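Why the mailer box keeps getting smaller

41 comments | Share

For small sellers, the cost of posting a parcel is set less by its weight than by the size band it falls into. A mailer box that measures 44 mm deep will pass as a large letter with some carriers and as a small parcel with others, and the gap in price can exceed the margin on the goods inside.

Rosalie Pichler buys packaging for Hulten, a stationery firm that posts 2,642 orders in a typical month. When she reviewed the range in May, the firm held nine box sizes. It now holds four. The deepest was dropped first, as most of the orders packed in it were more than half air.
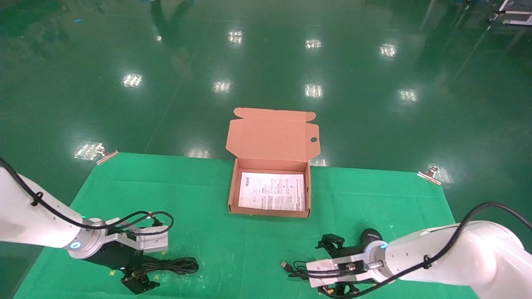 Depth is limited by the board as much as by the contents. Single-wall board in E flute is thinner than B flute and folds to a cleaner edge, but it resists crushing less well. Each folded side wall doubles the thickness, so the inside of a box is always smaller than the outside figure suggests. Suppliers do not agree on which of the two to quote. Liao lists internal sizes only, while Zumen lists external sizes and leaves the buyer to subtract.

Hulten ran its own stacking test on the smaller boxes. Filled samples were placed in a column 32 high and left from Tuesday until the end of the week. The bottom three showed slight bowing of the lid. Boxes packed with a card insert showed none, and the insert was adopted for all orders containing glass or ink.

Labelling needed more work. The Pasport system used by the warehouse stored one set of dimensions per product, with no field for the packed size. Pichler's team measured 437 product lines again and entered the figures by hand. Flat items were simple. Rolled items, chiefly wrapping paper, still go in tubes and are charged as parcels whatever their weight.

Returns remain unresolved. A tear strip makes a box quick to open but leaves it without a front edge, and a second adhesive strip adds to the unit price. Hulten has ordered a short run with both strips and will compare the return rates before changing the main stock.

Contact us | Copyright | Back to top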